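Filed under: Course Notes > Community Space & Placemaking > Week 7

Week 7: who is the space for, and who pays for it

Notes from Tuesday's lecture, tidied up a bit. Read with the Wuden packet. Anything marked (*) could come up in the April workshop.

1. Starting point

A gathering space is a piece of real estate first. Rent or mortgage, insurance, utilities, repairs. Everything else sits on top of that. Founders usually tell the story the other way round: vision, then people, then money. Fine for a press piece, no good for a budget.

Terms we use from here on:
- anchor tenant: pays steady rent, brings steady foot traffic (not always the same tenant!)
- commons hours: times when anyone can walk in, no purchase, no booking
- programmed hours: classes, markets, meetings, ticketed stuff
- dark hours: lights off, still paying for the building

Most first-year plans undercount dark hours. Write them down by day of the week before you do anything else.

2. Case A: Trekerard

Old furniture showroom, one floor, parking on two sides. Opened as a shared hall with a coffee counter in front. Capacity 200 standing, less with tables out. The founder, Vasilică Ciobanu, ran public listening sessions before signing the lease and got 455 written comments. Good number. Problem was what was in them.

Largest group of comments asked for "somewhere to sit." Second largest was restrooms. Events came well behind. The opening calendar was nearly all events. Chairs got stacked away between bookings, so a person walking in at 2 pm on a weekday found a bare floor.

Ciobanu changed it in the second season: a fixed seating area along the window side, never cleared for bookings. Lost some rental income on big nights. Weekday coffee sales went up, and the regulars started coming to the evening things as well.

Discuss (*): was the listening done badly or the reading? My view is the reading. The comments were sorted by who sent them and only later by what they asked for.
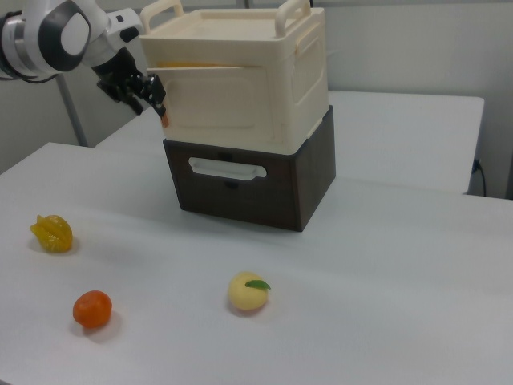
Cream storage bin with two raised handles, robotic arm at left.

3. Case B: Juno

Different model. Small rooms around a courtyard, each one let to a local maker or food seller on short terms. No hall. Commons hours are basicaly all day, courtyard gate open, benches out.

Strengths: rent is spread over many tenants, so one leaving doesn't sink the place. Weak spots: nobody in charge of the courtyard itself. Trash, broken bench, noise complaints, who deals with it? First leases said "shared responsibility," which meant the tenant nearest the door did it all until she got sick of it.

Fix was a common-area fee, written into every lease and shown as its own line. 19 tenants on the books at the time. Three objected, two of those left. The rest said they'd rather pay than argue.

Take from this: name the job, price it, put it in the lease.

4. Listening sessions, how to run one

- Hold at least two, at different times of day. Evening-only gets you people without small kids or night shifts.
- Ask what people did last week, then what they want. Last week is more reliable.
- Interpreters booked in advance, not "if needed"
- Write the comment in the persons own words. No summarizing on the spot.
- Publish the raw list. Yes, the rude ones too (names off).
- Say what you can't do. If the lease bans amplified sound, tell them at the start.

Mailing list sizes are not turnout. Trekerard's first list had 329 names on it and the first session filled two rows.

5. Partners vs. tenants

Came up in questions, so a quick note. A partner shares risk, a tenant pays rent. Calling a tenant a partner makes for awkward talks when the rent is late. Shahbazi (reading 3) uses "host" and "guest" instead, which I find too soft, but see what you think. The chart on her fourth page is useful whichever words you go with.

6. For next time

Pick one building you can walk to. Visit twice, once in commons hours and once when something is on. Note who sits, where, how long they stay, what they had to buy. One page, typed. Bring a floor sketch, rough is fine.

Reading: Wuden packet, sections 2 and 4. Skip 3 for now, we do leases after the break.

Sketches go in the folder by the door, not my mailbox.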